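Progress Report to the Netine Fund
Asovis Community Esports League, Spring Split
Submitted by Thoa Đồng, League Coordinator
Friday, July 5, 2024

You asked us to keep this one shorter than the last one, which I understand was read in full by a single person, and that she has since changed jobs. I have tried.

Where the season stands

The Spring Split finished on schedule, if you count the schedule we published in May and ignore the one before it. We registered 92 players across the open and student divisions. The student division was oversubscribed within a weekend. The open division filled up the way it always does, with everyone signing up in the last hour and then writing to ask why the form was slow.

The final went the full distance. Tô Academy dropped the first two games to Ustex, looked finished, and then won three straight by drafting a support nobody on the other side had bothered to ban. Our stream peaked at 505 viewers during game five. That is our best number so far, and I would be prouder of it if the caster's microphone had been on for the opening team fight. A rerun with commentary added afterward is on the channel. The commentary is suspiciously accurate about what is going to happen next.

Money

We are under budget on prizes and over budget on internet. The venue's connection was described to us as "business grade," and after the second week of disconnects we stopped asking which business. A second line went in before the playoffs. It came out of the contingency, and the receipt is in the attached ledger. We have not had a dropped match since, so players have gone back to blaming their mice.

Travel support for student teams was underspent. Most of the students live within a bus ride of the venue and the rest have parents with strong opinions about highways. With your agreement I would like to move what is left into referee pay for the fall. 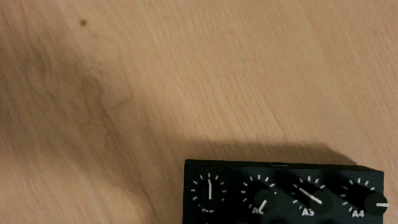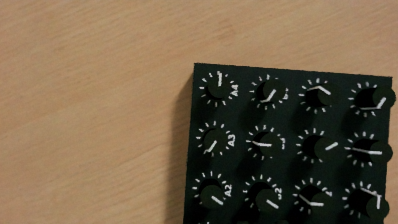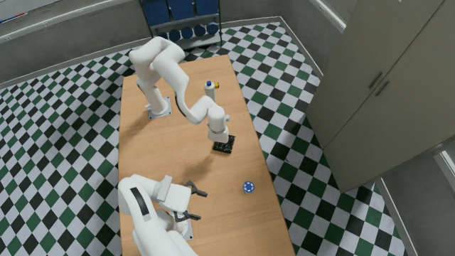
Wooden tabletops, in simulation.

Rules and discipline

The pause rule has been rewritten. Under the old wording a team could pause for "technical difficulty," and one captain argued at length that being behind in gold was a technical difficulty. Pauses now need a referee's okay and are capped per game. Captains signed the new version before the quarterfinals, and two of them appear to have read it.

We issued 2 suspensions this split. One was for account sharing, which came to light when a player's older brother played noticeably better than he does. The other was for chat abuse. Both players served their time and both are welcome back in the fall. The appeal in the chat case was heard by three referees who had not worked the match, and the decision stood. The appeal letter was better behaved than the chat log.

Coaching sessions

The grant paid for weekly review sessions open to any registered team. Attendance was good early, sagged around school exams, and picked up sharply for the session titled "Why You Keep Losing to Ustex." Ustex sent a representative, who took notes. We will run the sessions again with the same format and a larger room.

What did not work

The fantasy league. We built a page where fans could pick a lineup and earn points, and the scoring gave so much weight to vision wards that the winning entry was made up entirely of supports. The supports were thrilled. I don't think we can justify more hours on it and have taken it out of the fall plan.

Our newsletter is also struggling. Players do not open email. They will, however, read anything posted in the bracket channel, so match notices and rule changes now go there and the newsletter will go out only to sponsors and parents.

Fall plans

Registration opens in August with a hard cap on teams and a waiting list. We want to split the open division into upper and lower brackets, so that new teams can lose to each other for a while before losing to Tô Academy. Playoffs will stay best-of-five. The caster has been shown where the microphone switch is.

I still need a decision from you on the referee pay request before registration opens. The ledger, the signed rulebook and the final standings are attached.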